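Magazine Pages in Frames: Gallery

Skutedetti is a small print and paper room with one long wall that needed filling. Over the winter we framed pages from old magazines and hung them in rows. The pages came out of a pile of 27 back issues, most of them travel and street photography titles that had been sitting in a closet. A few were too damaged to use. The rest gave us more pages than we had frames for, so the first job was choosing.

This gallery page covers the paper, the frames and the way the wall was laid out. Captions are short. Notes on sizes and supplies are at the end for anyone who wants to do the same thing at home.

Choosing the pages

We looked for full-page pictures with no text running across them. Street scenes worked best. They have a lot going on and hold up when you stand close, and the greens and reds in them stay strong under a lamp. Portraits were harder. Many of them had a headline printed over the forehead or a column of type down one side.

Check the back of the page before you cut it out. Thin magazine stock lets the other side show through, especially if the back is a solid black ad. Hold the page against a window. If you can read the other side, put a sheet of plain white paper behind it when you frame it.

Cutting them out

Open the magazine flat and run a craft knife down the page as close to the fold as you can get. Use a metal ruler. Pulling a page out by hand leaves a torn edge, and on glued bindings it usually takes a strip of the next page with it. Stapled magazines are easier. Bend the staples open, lift out the whole sheet and cut it down the middle.

Glossy paper picks up fingerprints. Handle it by the edges and wipe the surface with a dry cotton cloth before it goes behind the front cover of the frame. It also has a curl from years of being rolled or stacked. We left ours under a heavy atlas overnight and most of them came out flat.

Frames and backing

The frames on the wall are a mix. Some are Sistar, bought new, and some are Ko frames from a thrift store. We kept to thin borders so that the pages would stay the main thing to look at. Colored borders are fine if the color is already somewhere in the picture. A border that matches nothing on the page tends to look like a mistake from across the room.

For backing we used tan cardboard cut from flat packing sheets. Cut it slightly smaller than the inside of the frame, or it will bow and push the page forward.

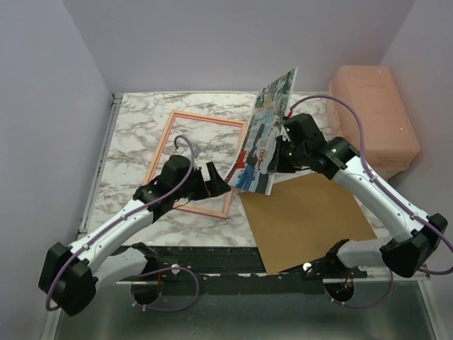

Glossy street scene page, with the thin pinkish-orange frame and a flat sheet of tan cardboard on the marble-patterned tabletop.

Lay out the frame, the backing and the page before putting anything together. It is the easiest time to see whether the page should sit centered or be shifted to hide a margin. If the page is larger than the opening, mark the trim line lightly in pencil on the back. Trim a little at a time.

Assembly goes from front to back: clear cover, page, white paper if you need it, cardboard. Press the tabs down one side at a time and turn the frame over to check for dust before you press the last side. Dust shows most on dark areas. We had to open several frames again for a single hair.

The wall

The finished wall holds 12 frames in three rows of four. We cut newspaper to the size of each frame and taped the pieces up first, then moved them until the rows looked even. The gaps are two inches in both directions. The bottom row hangs just above the back of the bench, which is lower than most people would hang a picture, but it can be seen properly when you sit across from it.

Hanging strips held the lighter frames. The thrift store ones are heavier and went up on nails.

Supplies

Craft knife with new blades
Metal ruler
Cotton cloth
White paper, from a Zevero pack of 1,000 sheets
Flat cardboard
Hanging strips and small nails
Newspaper and masking tape for the layout

The wall will stay up until the end of June. Leftover pages are in the flat drawer by the door, sorted by size, and visitors are welcome to take one.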